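Chapter 7
Chores and the Limits of Present Machines

7.1 The question

A dishwasher does a chore. So does a tumble dryer, and so, within a bounded area, does a robot vacuum cleaner. None of them settles the question treated in this chapter, which concerns work done with hands among objects that were not put there for the machine. Clearing a desk, refilling a shelf, folding a shirt and putting a receiver back on its telephone are all of this kind. Each takes an adult a few seconds and little attention. Whether a machine can do them yet depends heavily on what is meant by "can" and by "do".

Three meanings of "can" are in common use and should be kept apart. In the first, the machine has done the task once, and there is a recording of it. In the second, it does the task at a stated rate over a stated number of attempts, with the starting conditions varied in a stated way. In the third, it does the task in a building whose occupants have other things to attend to, for months, at a cost they will bear. Most public claims are of the first kind and are read as though they were of the third. In this book the unqualified word is used only in the second sense.

7.2 The Cumville figures

The household trials at Cumville, reported by Jõgi and Kuster, will be used throughout the chapter. A two-armed machine made 1,104 attempts at a set of tabletop chores. The set was divided into rigid objects (cups, boxes, bottles) and objects with a flexible part (cloths, bags, anything on a cord). For the rigid objects 765 attempts were made, and for the remainder the machine was stopped by the supervising operator so often that the authors declined to give a single rate. Their reasons are set out in section 7.6. The reader should note for the moment that an attempt ended by an operator is neither a success nor an ordinary failure, and that reports differ in how they enter it.

The shop-floor trials at the Moser works in Wandenberg used a fixed cell, one part type and 525 attempts. The higher rate obtained there is often quoted beside the Cumville results. The comparison is unsound. At Wandenberg the part arrived in a tray, the same way up each time, and a dropped part was replaced by hand before the next attempt began.

7.3 Where the difficulty lies

Reaching a point in space is a solved problem for most arms on sale. Closing two jaws on a box is nearly so. The difficulty begins when the object moves as a result of being touched, or is fastened to something else.

A desk telephone shows this well. The handset is rigid and of a convenient size. It is joined to the base by a coiled cord, and the cord pulls back by an amount that depends on how far it has been stretched and whether it has twisted. If the base is light, it slides. The handset must be laid in its cradle the right way round, and a handset lying slightly askew may look correct from above while the line stays open. A person corrects this by feel – a small push, usually made without looking. A gripper with two jaws and no sense of touch has only the view from its camera, and its own jaws may block that view at the moment it matters.

The surroundings add to the work. A table in use seldom holds only the object of interest, and a path that is clear for the jaws may not be clear for the wrist behind them. The flowers and bottles on the table in Figure 7.1 are no part of the telephone task, but they limit the directions from which it can be approached.

Figure 7.1. Two hand-held grippers at a table, with a corded handset between them.
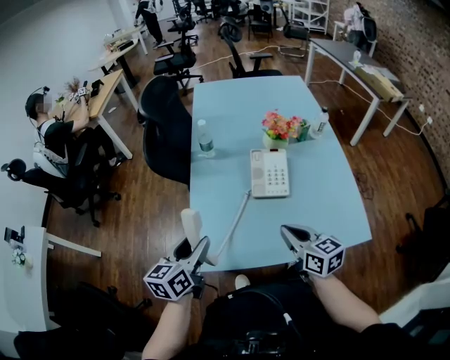
7.4 Measuring a chore

Before a rate can be given, the chore must have a start, an end and a test that a second observer would apply in the same way. "Tidy the table" has none of these. "Place the handset in the cradle so that the line is closed, within 100 seconds, without moving the base off its mat" has all three. The Ostetti scheme, used from here on, writes every chore in this form and records separately the time taken, any object disturbed and any help given.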